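From: Zofia Gajewski
To: puzzle and magic club list
Date: 4th November
Subject: Re: Which trick set for the children's table?

Kirsty Swanson wrote:
> Does anyone know the Bakix beginner set? I need to choose before
> the spring fair in April, and the shop also offers me the Minja one.
> The Minja box says 8 tricks, but I could not see if the cards are
> inside or sold apart.

Dear Kirsty,

I have both sets at home, so I can answer for both. In the Minja set the cards are inside, but they are very thin and small hands bend them quickly. I would take Bakix. My answers in order:

1. Age. The Bakix instructions are good for a child who reads alone. The cups trick is explained best. The rope trick is explained badly, please show it yourself.

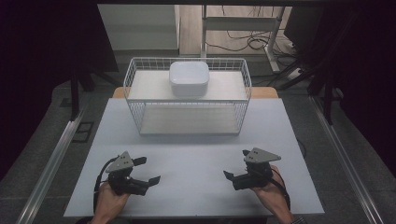
2. Price. I paid for mine with club points, 2,000 of them, so I do not know the price in money. Oduor may know it, he ordered from Flendar last year.

3. Missing parts. My Bakix set came with one sponge ball too few. I wrote to the shop and they sent it in 5 days without any discussion.
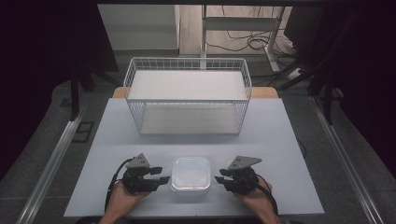 Wire basket with a shelf, and the small plastic container.

4. Noise. The metal rings are loud on a hard table. Please bring a cloth, also because the coins roll.
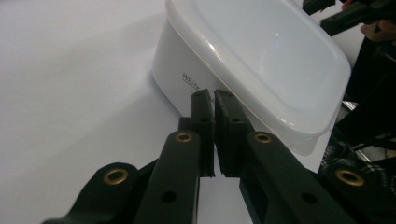 5. Spare cards. Any normal deck of the same size will work for all tricks except the last one, which needs the marked deck from the set.

One question from my side: is Sawsan still making the sign-up sheet, or should I write to Liya? I can take the morning, but after lunch I must leave for my train.

With kind regards,
Zofia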